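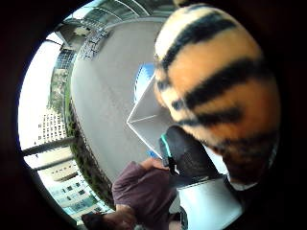 Letville, 25 October 2024

Which cut of Lurkgate should I show to people who have never seen it?

Posted by Amnuay Srithong

Hi all, longtime reader, and I think this is only the second thing I've ever posted in Movies & TV. I run a little movie night at my place and it's my turn to pick (well, it's always my turn, it's my projector), and I want to show Lurkgate. The trouble is I now own it twice and the two discs don't match.

The one I grew up with was taped off TV, and then I bought the plain DVD, and that's the version I love. It's 90 minutes, it opens with the woman already on the ferry, and you have no idea who she's running from until the lighthouse keeper reads the letter out loud. I still get goosebumps at that part! Then in June I found the newer disc at Jansen, the used media place by the bus station, and it says "restored director's version" on the back and runs 26 minutes longer. I put it on by myself one night and it starts with a whole section at the husband's house. You meet him, you see the fight, you see her pack. So by the time she's on the boat you know everything, and when the letter gets read it's just somebody reading a letter.

But the picture is so much better. My old DVD is murky. Half the cellar stuff is black mush on a big screen, and on the new one you can see the actors' faces down there, and the sound doesn't drop out in the storm. I also liked a couple of the new bits, mostly the dinner with the two brothers, which makes the younger one's choice at the end feel a lot less random.

So my questions are, is the long one what the director wanted or is that just something they print on boxes? Is there some way to watch the short cut from the good disc, like a hidden menu? And if you've shown this to a crowd, which one went over better? My group is mostly people who like thrillers but check their phones if nothing happens in the first little while. I have one friend who will leave during a slow movie and not come back, and he's bringing the food.

I tried just skipping ahead with the remote and it's messy. The chapter stop lands in the middle of a line, and the music from the house part carries over onto the ferry, so it sounds like you walked in late. Thanks in advance, and please don't spoil the sequel, I haven't gotten to Wurngate yet.

Pichit Chantharasri

Oh I have opinions on this one! Short version, show them the 90-minute cut the first time and keep the long one for people who come back asking.

I saw Lurkgate in a theater when it was new and it was the short one, and the whole room made a noise when the letter came out. You can't get that back once people have met the husband. My wife saw the long cut first (my fault, I was excited about the new disc) and she said it was a good sad movie about a marriage. Which it is, I guess? But she had no clue why I'd called it scary. Later I showed her the short one and she could see what I meant, but of course by then she knew everything and was just being nice about it.

As for what the director wanted, I've listened to the commentary on the long disc and it's not as clear as the box makes it sound. He talks about the house section like something he was fond of and sorry to lose. He says the studio asked for it to go, and then about ten minutes later he says the ferry was always the opening in the script. Both can be true, people change their minds over a shoot, but I wouldn't feel bad for one second about picking the version you like. The dinner with the brothers is the one piece I really think should have stayed in. They only cut it for time as far as I can tell. 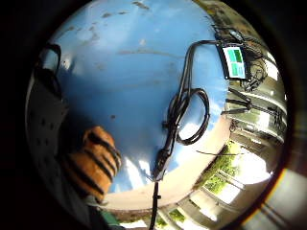

Anyway, if you're set on the better picture, there's a halfway fix I've used. Don't use the chapter button, use the time search on your remote if it has one. Let the disc load before anyone sits down, jump in, and you want the spot right after the gulls start and before she looks at her ticket. There's a second or so of plain engine noise where the house music has finished. Pause there, write the time down (mine would be no use to you, my player counts from the logos), and hit play once the lights are off. It isn't perfect. You still get the short flashback in the cellar that only makes sense if you saw the fight, but when I did it this way for my cousins they took it for a mystery and went with it.

One thing to watch out for is the subtitles. On my copy they switch themselves back on after a time search, and the very first one names the husband. Turn them off after you jump, and check on the day. If anybody in your group needs them on, then I'd go with the old DVD and live with the mush. You can help the cellar some by turning the brightness up on the projector before you start, and getting the room really dark. I hang a blanket over the kitchen doorway.

For the phone people, the short cut is your friend too. The boat gets going fast. And feed your friend halfway through, right when they lock the gate, that's a natural stopping place and nobody walks out with a plate in their hand.

bramblecouch

long one. the short one is for tv. no hidden menu on the disc, I looked

tealeafmatinee

I'm going to half agree with both of you. I did this for our library's film club, and we'd booked the long version without knowing there was any difference. It went fine! Nobody gasped at the letter, that's true, but we talked for ages afterward about whether she should have told the keeper the truth on the first night, and I don't think we'd have gotten there without seeing the house. Two of the quieter members spoke up for the first time, and it was mostly about the husband.

So I suppose it depends on what you want out of the evening. If it's jumps and popcorn, do what Pichit says. If your friends are talkers, the extra 26 minutes earns its keep, just start earlier than you normally would. We ran past closing and had to stack chairs in our coats.

Also, on Wurngate, I won't spoil a thing, but it picks up from the short ending, and the younger brother's last line is different between the two cuts. So before you start the sequel, rewatch the end of your old DVD. I hadn't, and I spent the first act thinking I'd missed a movie in between.

Amnuay Srithong

Thank you everybody! Going with the old DVD and a blanket over the door. I did try the time search and my remote doesn't have it, there's a button labeled for it but it just opens the disc tray. I'll put the brothers' dinner on afterward from the new disc for anyone who wants to stay.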